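4.2 Why shoppers return massage chairs

The sales records described in Section 4.1 tell us who bought a massage chair. They are less helpful on the question the retailers kept asking us, often before we had taken our coats off, which was why so many of the chairs came back. Eletti, the larger of the two online stores in the study, supplied 2,000 order records. Of these, 444 ended in a return request. Liltby supplied a further 1,150 records but had stored its return reasons in a single free-text box, where the most common entry was "other."

We coded each request into one of 4 groups: size, strength, noise, and household objection. The last group was Rania Darwish's idea, and we resisted it for longer than we should have. A chair that weighs as much as two adults and arrives on a pallet is seldom a private purchase, and the person who ordered it is seldom the person who has to walk around it.
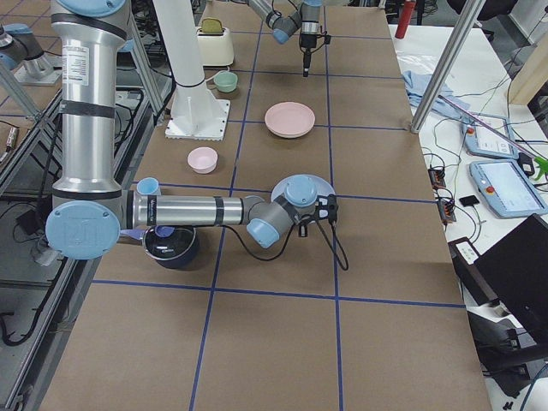
Size complaints were the easiest to code and the hardest to believe. Every product page in the sample listed the width, depth, and reclined length of the chair, in some cases twice. Buyers read these numbers and then, it seems, went by feel. Liltby's later advice to customers was to mark out the reclined footprint on the floor before ordering, in strips of colored tape on plain paper, much like the dark blue strips that divide the brown paper into rectangles in the figure. Customers who told us they had followed the advice also told us they found it insulting. They kept their chairs.

Strength complaints ran in both directions. The Lehner recliner was described as "like being patted by a polite uncle" and, by a buyer in the same town, as an assault. Both had left the chair on its factory setting. We take this as weak evidence that few people read past the second page of the manual, ourselves included -- the first coding round was run with the wrong rollers listed for the Lehner.
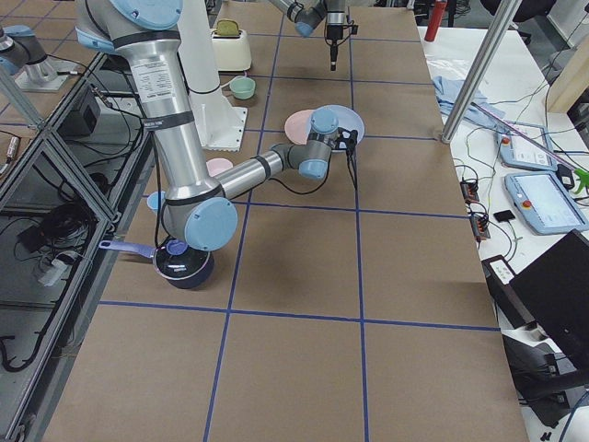
The same pattern held for the Grakent model, though its buyers were more patient. Most wrote to the store at least once before asking for a return, and the store's reply was usually a link to the manual. Where the reply named a particular button instead, the request was often dropped. We can't say whether the button helped or whether the customer was simply pleased to hear from someone.

Noise was reported less than we expected, and nearly always by people who had placed the chair in a room with a television.
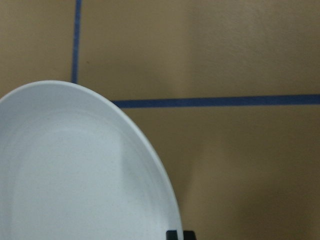

Figure 3. Plain white plate with a raised rim, close view from above.

Household objections remain the group we trust least. Customers rarely wrote "my husband hates it" in a box headed "Reason for return." They wrote that the color was wrong, or that the chair did not suit the room, and two coders then had to decide whose opinion they were reading. Agreement between coders was poor at first and improved after a long lunch, a method we do not recommend but are obliged to report.
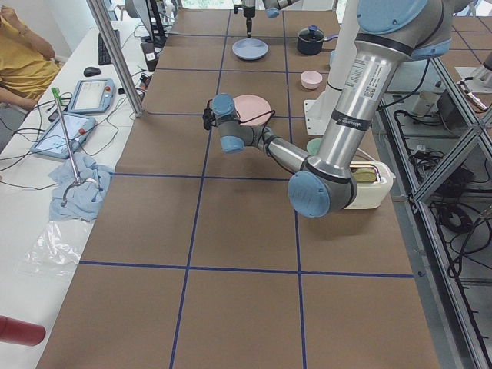 4.3 Delivery and the holiday period

Return requests in December were treated separately. Many chairs ordered in that month were gifts, and a gift of this size raises problems of its own, beginning with where to hide it. Eletti extended its return window for these orders, so the dates can't be compared directly with the rest of the year. We therefore report them in a separate table and leave them out of the totals given in Section 4.2.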